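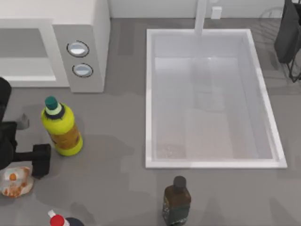
仿真厨房工位,夹爪位于黄色瓶子左侧,处于张开状态。

招聘:厨房操作单元维护工程师(仿真与实机)

招聘单位:Wivness
工作地点:Killuren 实验楼一层
岗位编号:68
人数:2
发布日期:2023年10月3日
到岗时间:11月内

一、岗位情况

Wivness 的台面操作单元由一台固定安装的机械臂、一只两指夹爪、一张厨房台面和一套对应的仿真工位组成。实机和仿真工位共用同一套任务定义,任务内容以抓取、移动、放置瓶类和软包装物品为主。单元内部代号 Padel,文件、工单和备件标签上都用这个名字,应聘者在面试和试工时会经常听到。

现有维护工作由算法组的人轮流兼做,交接时经常丢信息。夹爪换过指垫以后没有改仿真里的指长,台面物品挪过位置以后没有改复位表,这两类问题今年都出过,查起来很费时间。现在把维护工作单独设岗,招两人,一人偏实机,一人偏仿真,两人互为备份,都要能独立完成开机检查和任务复位。

本岗位不写控制策略,不训练模型。想做算法研究的请看另外的岗位,不要投这个。

二、日常工作

开机检查。每个工作日上午九点前完成。内容包括:急停按钮按下和释放各一次,确认控制柜指示正常;机械臂回零,核对各关节读数;夹爪空载全开全闭,记录两端位置和电流;检查线缆护套在腕部的磨损。检查表一共54项,逐项填写,不允许整页打勾。

夹爪保养。指垫属于消耗件,表面发亮或边缘翘起就换。换垫后重新测指长和张开宽度,把数值写进工单,并通知负责仿真的同事更新模型。导轨每两周清一次,用无尘布和规定的润滑脂,不要用喷雾型润滑剂。腕部法兰螺丝按规定力矩复紧,划线标记,下次检查看线有没有错位。

标定。夹爪坐标系在拆装以后必须重新标定,平时每月标定一次。标定板放在水槽和微波炉之间的台面上,位置由定位销决定。标定残差超过限值时先查法兰和标定板,再查相机支架,最后才动参数。标定结果存档时连同原始数据一起存,只存最终参数的视为没有完成。

台面复位。每轮任务结束以后把物品恢复到复位表规定的位置。水槽、龙头、微波炉和沥水架是固定物,不参与复位,但位置要定期核对,尤其是沥水架,被碰过以后容易影响机械臂靠墙一侧的路径。瓶子倒了要检查瓶盖,软包装变形明显的直接换新。换下来的物品单独装箱,不要放回备用柜。

仿真工位维护。内容包括:按实机工单更新夹爪模型;检查物品碰撞体和外观是否对齐;检查物品初始位置有没有互相穿插,有没有掉到台面以下;修改后跑一遍回归任务,共69个,全部跑完才能合并。回归任务里有失败项的,要写清楚是模型改动引起的还是原来就有的。靠近台面边缘的物品容易漏查,合并前请单独看一遍。

故障处理。停机后先保存日志,再断电。没有保存日志就重启的,按操作失误记录。自己判断不了的故障,当天转给设备负责人,不要拆减速器,不要自行升级控制器固件。减速器、控制器和安全回路的维修由供应商 Bianchini 承担,本岗位负责报修、陪同和验收,验收时按检查表重新走一遍。

三、常见问题举例

下面几项是本岗位经常要处理的,应聘者可以据此判断自己是否合适。

夹爪闭合到位但瓶子滑脱。先看指垫,再看两指是否平行,再看夹持力设置。圆肩的瓶子夹得偏高时会往上滑走,这种情况要核对抓取高度,单纯加力会把塑料瓶夹变形。

夹爪张开宽度不足。多数是导轨里有异物,少数是零位漂移。清洁后重做零位,两次结果差得多就报修。

仿真里能抓住,实机抓不住。先核对指长和摩擦系数,再核对物品质量。空瓶和装了液体的瓶子在仿真里必须是两个条目,不能共用。

实机能抓住,仿真里一碰就弹开。一般是碰撞体做得太粗,或者时间步长被人改过。查提交记录,不要直接调阻尼把现象压下去。

深色物品识别不稳。台面是灰色的,黑色瓶盖和深棕色玻璃瓶在阴影里对比不够。先查灯光和曝光,有记录以后再交给视觉组。

下爪指垫刮台面。检查安装高度和台面平整度,有刮痕的位置拍照存档,台面高度重新测量后写进两边的配置。

四、任职要求

必须满足:
大专及以上学历,机电、自动化、机械、计算机等相关专业,有同等实际经验的可以放宽学历。
做过工业机械臂或协作机械臂的现场维护,或者做过机器人仿真环境的搭建和维护,两者有一项即可。
会用万用表、扭矩扳手、游标卡尺,看得懂接线图和装配图。偏仿真的岗位对这一项要求放低,但入职后要学。
会用 Linux 命令行和 Git,能读懂 Python 脚本并做小的修改。
能写清楚工单。发生了什么、做了什么、结果怎样,三样都要有,别人看了能接着做。

有下列经验的优先:
维护过电动两指夹爪,换过指垫和导轨。
做过手眼标定,知道残差大的时候从哪里查起。
用过 URDF、MJCF 或 USD 描述机器人和场景。
有低压电工作业证。

不要求发表过论文,不要求英语口语。部分手册只有英文版,需要能借助词典读下来。

五、工作条件

标准工时,早九点到下午六点,中午休息一小时。开机检查由两人轮流负责,当班的人八点半到岗,下午五点半下班。原则上不安排夜班。供应商上门维修有时会安排在休息日,按规定付加班费或调休。

Killuren 实验楼一层有独立的工具间和备件柜,工具由单位配齐,个人不用自备。安全鞋和防护眼镜入职时领取。进入单元围栏内作业必须挂锁,两人中至少一人在围栏外。

试用期两个月,工资在面试时当面谈,试用期不打折。缴纳五险一金。年假按国家规定执行,入职满一年后另加三天。

六、应聘流程

第一步,投简历。请在简历里写清楚维护过的设备型号、具体负责哪一部分、用了多久。只写“熟悉机器人”的简历不进入下一步。简历之外请附一份自己写过的工单、检修记录或者问题报告,涉密内容可以涂掉。

第二步,电话沟通,半小时左右,主要核对经历和到岗时间。

第三步,现场试工,半天。偏实机的应聘者在断电状态下拆装一次夹爪指垫,测量并填写记录,再完成一次标定。偏仿真的应聘者拿到一个有错误的厨房工位文件,找出问题,改好,跑通指定的任务,写一份修改说明。试工期间可以查手册,可以上网,可以提问。试工有报酬,当天结算,外地应聘者报销往返火车二等座。

第四步,结果通知。试工后五个工作日内给答复,没有通过的也会通知。

七、投递方式

通过 Wivness 网站招聘页面提交,岗位编号填68,在备注里写明“偏实机”或“偏仿真”。两个方向都愿意做的,写明先后顺序。附件用 PDF,不收压缩包。招满即停止,页面上会更新状态。

目前在职、11月内不能到岗的,请在备注里写明最早到岗时间,可以商量。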